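# Fling or no fling before the grasp check? two-arm garment pickup, numbers don't agree with paper

**flovska_bench**
posted Sunday, December 19, 2021

Trying to redo the sleeve-hold result from the Cikico write up on our own robot. Short version of their method: lift with both arms, hold near the sleeve ends, let the body of the garment hang, then score the hold from the head camera before doing anything else. They report 97 good holds out of 100 lifts. We get 18 bad ones out of 100, so 82 good. Same gripper force setting, same lift height, as far as I can tell from the appendix.

Differences I know of:

- they lift off a flat table, we lift off a sofa seat (cream leather, tufted)
- their garments are all thin cotton, ours are knits
- we score with their released weights, no retraining

Typical hold from our set, head camera:
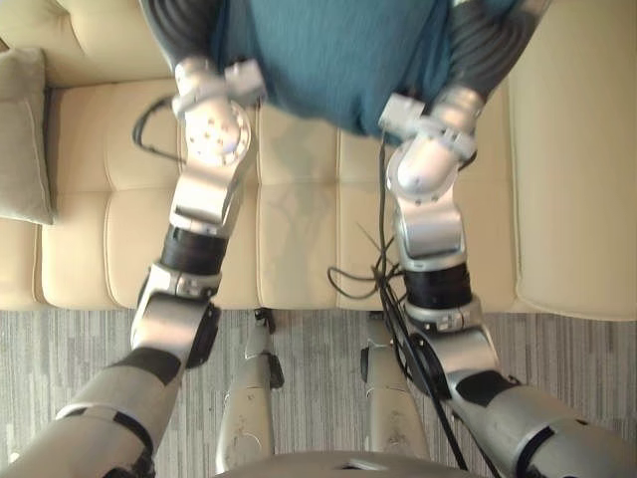
*Teal knit, dark ribbed sleeves, both grippers on, hem hanging over the sofa.*

To me that's a good hold. Scorer gave it a fail. A lot of our 18 look like this one, and I can't find a pattern except maybe bunching between the grippers. The paper has an optional fling step before scoring, I left it off because of the cables. So is it the fling, the fabric, or the background? Don't want to burn a week on the wrong one. Also if anybody has run this on furniture instead of a table pls say.

---

**Okonkwo**

Probably the scorer and not your grasps. Check what it was trained on before you touch the robot. The released set is 2844 frames and when I went thru it in August every one I opened had the table behind the garment. No upholstery. Tufting gives you a lot of soft curved shadows and to a small network those look like folds, and folds near the hem are what it counts against you.

Quick test, takes an afternoon:

1. Throw a plain flat sheet over the sofa, something well away from the garment colors.
2. Rerun the same garments, same script, no fling.
3. Rescore.

If your fails drop by a lot it was background. If they don't, it's fabric or the grasp point and you can move on to that.

Second thing. Your caption says both grippers on, fine, but the label in that paper is stricter than it sounds. Good hold means the grip is on the sleeve itself, past the cuff seam if there is one. In your picture the left one is pinching just below the sleeve, so part of the body fabric. By their rule that could be a fair fail. I'd hand label all 100 of yours by the written rule, blind to the score, then compare. Half of these "can't reproduce" threads are two labs using the same word for differnt things.

Don't retrain yet. If you retrain on your own labels first you won't be able to say anything about their number.

---

**grinow_tim3**

fling fixed it for us. knit bunches up in the middle and a fling opens it. we do a slow one, half the speed in the paper, and zip tie the cables closer to the wrist so the loop doesnt catch on anything. yours has a loop out by the left gripper, I'd tie that down first.

never tried a sofa tho, only a bed

---

**laundryloop**

Both of the above can be true. But run them one at a time, sheet first, then fling. If you change both and it goes up to 90-something you've learned nothing you can write down.

And 97 vs 82 on 100 lifts each is a real gap, I wouldn't put that on luck. Would still repeat the 100 on another day with the garments in a new order. We had a batch where all the heavy knits ran last and the grip pads were worn by then, looked just like a fabric effect. Wipe the finger pads between runs and log when you swap them.

Post the hand labels when you have them, would like to see how many flip.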